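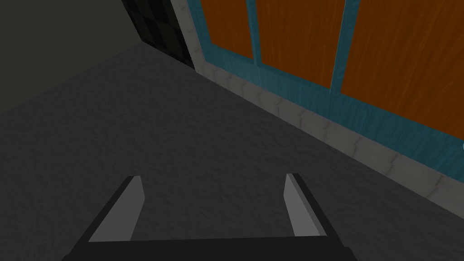 2 min read

Manaia Doolan picks up a plank for a living. It isn't a real plank, and she isn't holding it, but by four in the afternoon her shoulders can't tell the difference.

She works for Asora, which occupies the upper floor of a former tile showroom in Waaka and still has the showroom's carpet. Her job is to drive a two-fingered robot around a simulated room until it has seen enough good examples to have a go by itself. The room lives in a program called Lurkero. The robot takes its orders from a pair of hand controllers called Stulers, which are shaped like something you'd use to prune a hedge and are roughly as forgiving.

I was invited to try it in February. I had driven to Waaka believing I'd be good at this, on the strength of having once been quite good at a claw machine in a bowling alley.

You squeeze the Stuler and the fingers close. You let go and they open. You tilt your wrist and, on the screen, so does the robot's, and with it your whole view, so the floor you thought was underneath you is suddenly climbing off to the left. Doolan told me to stop chasing it with my head. I was leaning out of my chair like a kid steering a video-game motorcycle.

The room itself looks as though it was decorated by someone who'd been told about houses over the phone. There are orange panels in teal frames, and a grey floor with the texture of a doctor's waiting room. After an hour it seemed perfectly normal and my own kitchen, when I got home to it, looked underdressed. 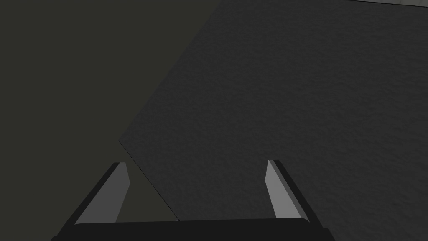

Gripper open, nothing in its grasp, in the simulated room.

What the robot learns from is called a demonstration, and a demonstration is just one attempt, start to finish, with everything you did recorded. That includes the dithering. If you hover for a bit while you work out which way is down, the hovering goes in. If you sneeze and the arm twitches, so does the sneeze. Doolan throws out anything she wouldn't want copied, and she has a firm view of what that covers. Of my first 16 attempts she kept 2, and I believe one of those was kindness.

Her own are lovely to watch. She comes in low, slows before you'd think she needs to, squares up the fingers and closes them with no fuss at all. Then the plank goes where it's going. I asked what she thinks about while she does it and she said dinner, mostly.

The approach is the bit that takes practice. Your view rides along behind the fingers, so you spend a good deal of the day looking past two grey blades at whatever happens to be in front of them, and often that's a great blank expanse of dark nothing in particular. You learn to steer by edges. A corner slides past the left finger and you know you've come too far. A pale strip shows up at the top of the screen and you know which way you're facing, or you think you do, and then you correct, and then you correct the correction.

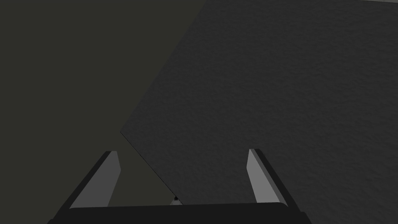 By the second hour I had stopped talking, and Doolan said this was usually a good sign. My elbows had come in. I'd stopped gripping the controllers as if they owed me money. I also got competitive, which she hadn't asked for. Her best run at the plank took 11 seconds. Mine took 43, and I'd like it on the record that the last few of those were very smooth.

Speed doesn't matter much anyway, she told me, in the tone of someone whose best is 11 seconds. A robot trained on hurried people gets hurried, and a robot trained on one careful person gets stuck the moment anything is out of place, having never seen its teacher recover from a mistake. So Asora wants a few fumbles in the pile, so long as they end well. A finger bumps the plank, the operator backs off, lines up again, gets it. Those are gold. My fumbles, as a rule, ended with the plank in another part of the room.

There's an argument at Asora over how many pairs of hands the teaching should come from. Doolan favours a small crew with matching habits. 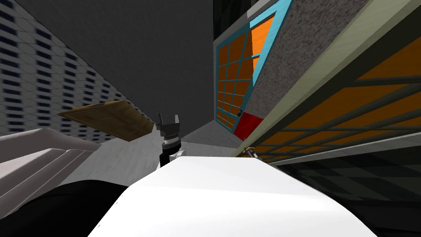 Ludmila Říha thinks that's exactly backwards. Get left-handers in, she told me over the noise of the kettle, get somebody's dad in, get people who grab things by the wrong end, and let the robot sort out what they have in common. She said a machine that has only watched Manaia will be a very good Manaia until the day somebody moves the shelf.

Doolan, who could hear all of this, said the shelf wasn't going anywhere.

They've agreed to try it both ways, with the same plank and the same room, and see which robot makes less of a mess of it. I've offered to come back as one of Říha's odd grabbers. She accepted faster than I'd have liked. In the meantime my two surviving demonstrations are in the pile with everybody else's, and if you ever meet a robot that pauses in front of a plank and leans slightly to the left, I'm told I can't claim royalties.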